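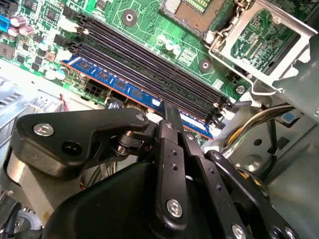
Plarkell Slip Guard for two-finger grippers

$327 per arm, in stock
Order code: Fikinier 2
Notice updated August 2023. If you bought a Slip Guard before then, please read the whole page!

I build these for people who use a small robot arm to take desktop computers apart, and I run the same setup in my own shop. Memory modules are where I had all my trouble, so let me start with what went wrong.

In March my arm let go of a module halfway out of its slot. The gripper had lost its hold, but the program thought everything was fine, so the arm lifted, went over to the tray, opened its fingers on nothing and came back for the next part. The module was still sitting crooked in the slot. On the way back down the fingers landed on top of it and pushed, and the arm kept pushing until the overload stop kicked in. I lost the module, the slot and a gripper finger (and most of an afternoon, and my good mood).

The first Slip Guard was my answer to that. It's a small box that goes between the gripper and the arm controller. It watches the finger motor while the arm pulls, and if the load drops off all at once it holds the arm where it is and asks for a person. I was very pleased with it – and then Heike Grube at Oltmanns called me.

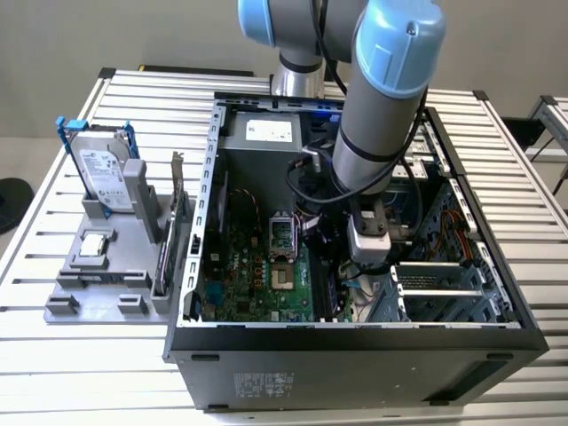 Fingers down by the memory slots, CPU socket open, parts tray on the left.

Heike had logged 1,289 pulls with the old version. It caught the slips just fine, but twice it held the arm and then let it go again without anybody touching the reset. That's a safety matter and I told her to switch it off that same minute. If you have your hand in the case to straighten a crooked module, the last thing you want is the arm deciding it feels better now.

We found the cause after a few long evenings. The hold signal dropped out for a moment whenever the supply voltage dipped, and the old box read that as a reset. My mistake, plain and simple. I had only tested it on my own bench, where the supply is nice and steady.

What's different in the Fikinier 2

The hold now latches. Once it trips, it stays tripped through a voltage dip or a full power cut, and the only way out is the key on the front of the box. I ran 1,000 forced slips on it with the supply wobbling on purpose, and it held every time. Ingeborg Schwerdtfeger went through the wiring with me too, and she's the reason the reset cable now has its own plug that won't fit anywhere else. Thank you, Ingeborg!

There's also a closed-finger check at the tray. If the fingers shut all the way, there was nothing between them, and the arm won't go back to the case until you've had a look.
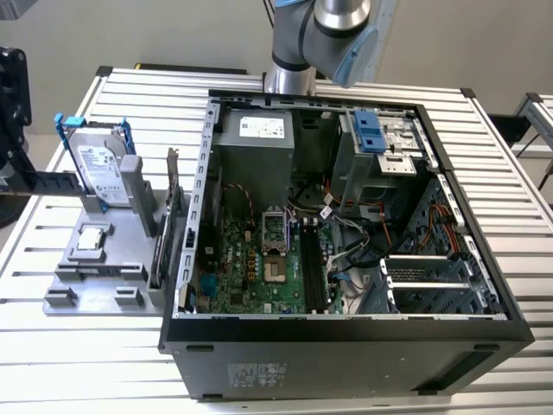 Tray side of the job, with the processor in its recess and the Seagate drive upright in its caddy.

Please keep in mind

The Slip Guard is not an emergency stop and doesn't replace one. Before you reach into a case, stop the arm the way its own manual tells you to, even when my box says it's holding. It also won't notice a cable caught on the wrist, so tie back or move the loose power leads before you start a run.

In the box: the guard unit, two keys, the gripper cable, the reset cable and a printed wiring sheet. You'll need a free input on your controller. The Sevetti adapter is sold separately – you only want it if your gripper has the older round plug.

Old units get swapped free, whatever shape they're in. Unplug yours, send me the serial number through the contact form, and I'll mail the new one with a return label in the box.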